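Asteo opens its practice market in Jircombe this July

Asteo is opening a practice market at our Jircombe showroom in July, and I get to be the one who tells you about it! I've been working on this one since the winter, so forgive me if I go on a bit.

The idea came from stores we work with. New produce staff need to learn how to build a display, and they usually learn with real cabbages, which bruise and wilt and end up in the bin by the afternoon. So we put together a little produce department with artificial vegetables that you can stack, drop, mix up and stack again as often as you like.

The stands are from our Thevar line — light wood with slotted front panels and black metal trim, split up so each kind of vegetable gets its own space. The vegetables come from the Vodalow range, and we ordered 1,101 pieces (my back remembers unloading them). I'm very fond of the napa cabbages with their ruffled yellow tips. The bitter melons are properly bumpy too, and people always pick one up.

Sessions run 40 minutes for groups of up to nine, and the first one starts at 9 in the morning. We have 30 sessions open for booking right now, free for any grocery store or farm shop that wants to send people along. Bring your own signs if you'd like to try them out on a stand.

To book, call or stop by the Asteo front desk in Jircombe.

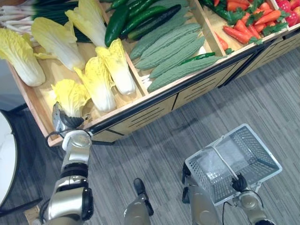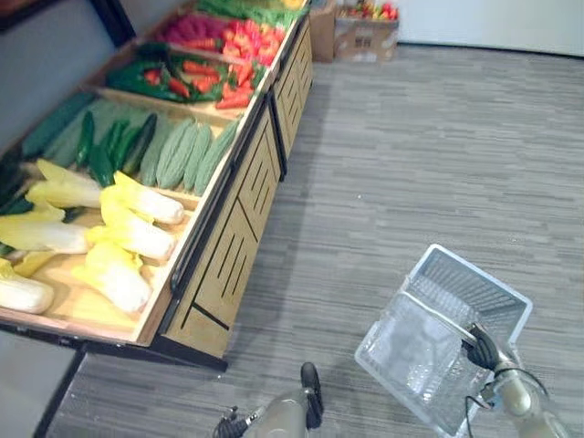
Napa cabbages and bitter melons on a Thevar stand, Asteo showroom, Jircombe.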